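Grultthorpe Repair Circle newsletter

Inside the tower: our desktop evenings are back

If you have ever wondered what is going on under the lid of the big black box beneath your desk, this is the bit of the newsletter for you. The desktop evenings start again in July, and I am so pleased about it that I have already sorted the screw tins twice.

For anyone new, we take a full-size tower computer, lay it on its side, take the panel off and work through it part by part. Everybody gets a go. You don't need to know anything at all beforehand (I mean that, one of our keenest regulars came along the first time to get a toaster looked at and wandered into the wrong room). By the end of the night you will have handled a memory module, a processor, a hard disk and an expansion card, and you'll know where each of them goes.

I love desktops for this. Laptops are all glue and tiny ribbon cables, but a proper office tower was designed to be opened. Look for the blue bits! On a lot of these machines the parts you are meant to touch are blue: latches, release tabs, drive carriers. Once you've spotted that, the whole thing gets much less frightening. You press a blue tab, something comes free, and you feel like a genius.

The first evening is all about memory, the easiest upgrade there is and still the one that makes the most difference to an old machine. We'll go over how to find the notch, how to line it up with the slot, and how hard to push, which is harder than most people like. Check both ends are properly home before you decide the module is faulty. I once spent 65 minutes swapping modules in and out of a perfectly healthy computer when all it wanted was a good firm thumb.

The second evening is processors. The socket has a metal frame and a lever, and they both need to be up before the chip goes anywhere near it. Hold the chip by its edges, match the corner mark, lower it straight down and let go. No pressing! The lever does all the pressing for you. Please don't touch the contacts in the socket, and please don't lean over it with a mug.

Cards and drives share the third evening. Expansion cards go in with the bracket lined up against the back of the case, and it pays to get the bottom tip of the bracket where it belongs before you start pushing on the card itself. Hard disks go into their carriers first and then into the cage. After that it's cables, and I will be talking about cables for as long as you let me.

A word on laying out your parts, as we had a bit of a muddle last time. Everything that comes out of a case gets its own place and stays there until it goes back in. Memory in one spot, processor in another, drive well away from the edge of the table. A tray with shaped slots is a joy if you can get one, and a muffin tin does the job for screws. Rawiri Partington swears by egg boxes and has kindly offered to bring 15 of them, so that's the screws taken care of for the foreseeable.

Sutcliffe have let us have another batch of retired office towers, and Foltis gave us a box of memory to go with them. We have 68 modules now, tested and bagged up by type. If your own machine could do with a bit more, bring it along and we'll see whether any of them fit. Prokonex are lending us anti-static wrist straps again, so please hand them back at the end of the night and don't drive home wearing one (yes, me, in the spring).

We still need a few more screwdrivers, particularly long ones with a magnetic tip, and any spare drive cables you have in that drawer. You know the drawer.

Bookings are open from 3/6/24 and you can come to one evening or all three. The kettle goes on before we start and drinks stay on the side table, well away from the computers. The raffle last season raised £925 for new tools, so thank you to everyone who bought a ticket, and to whoever donated the enormous fruit cake.
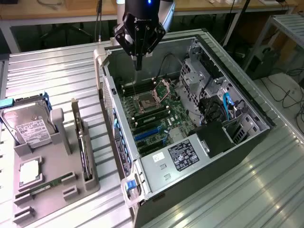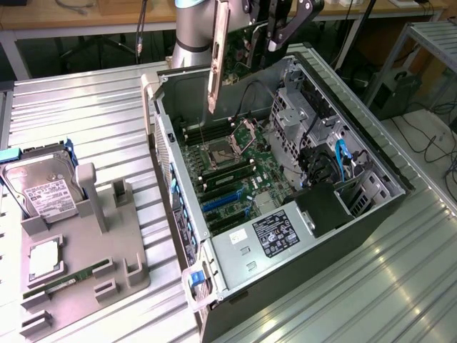
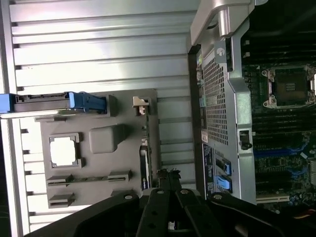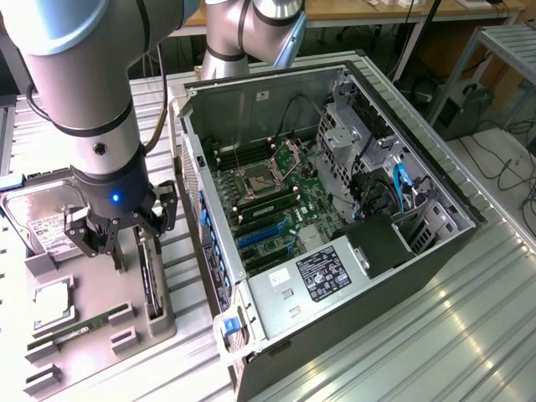 Tower on its side with the panel off, and in the last picture the processor and memory modules set out in the grey tray.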